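Part-Time Obituary Writer, Casell Funeral Home, Ledley

Casell Funeral Home is hiring a part-time writer to prepare obituaries and service programs for the families we serve. The job is 26 hours a week, Monday through Friday, with an occasional Saturday morning.

You will meet with families in person or by phone, write a draft the same day, and send it to the newspaper once the family signs off. You will also check dates, spellings and the names of survivors - mistakes there are hard on people.

We ask for clear writing, good typing and a calm manner on the phone. Newspaper or church office work helps but is not required. Polish or Korean is a plus.

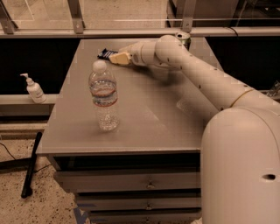

New writers train with Dorota Kurek for the first month and then work on their own. Drafts run long some weeks, so eat when you can; a wrapped snack bar and a small can of something at the table will do between calls. Parking is free.

Send a resume and one writing sample to Jae-in Han at the front office by Sunday, April 14, 2024.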